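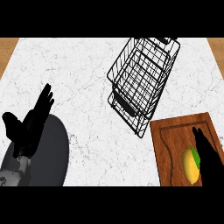 Simulated Penness countertop with both grippers, a wire basket and a lemon on a cutting board.

The Penness countertop test is a simulated benchmark for comparing robot grippers, written by Vendula Murín and Bohdan Symonenko at Zelenák and released on 28/09/2024. Two arms share a marble counter with a wire basket, and the task is to put the lemon in the basket.

Each gripper gets 900 attempts. In the first published comparison the pointed Rornia fingers scored 818, a result its makers mention often. The rival Brorurton design did worse and blamed the leaf.

Critics, chiefly Marcela Šimko, have noted that simulated lemons do not roll under simulated refrigerators. A version with a refrigerator has been planned since May.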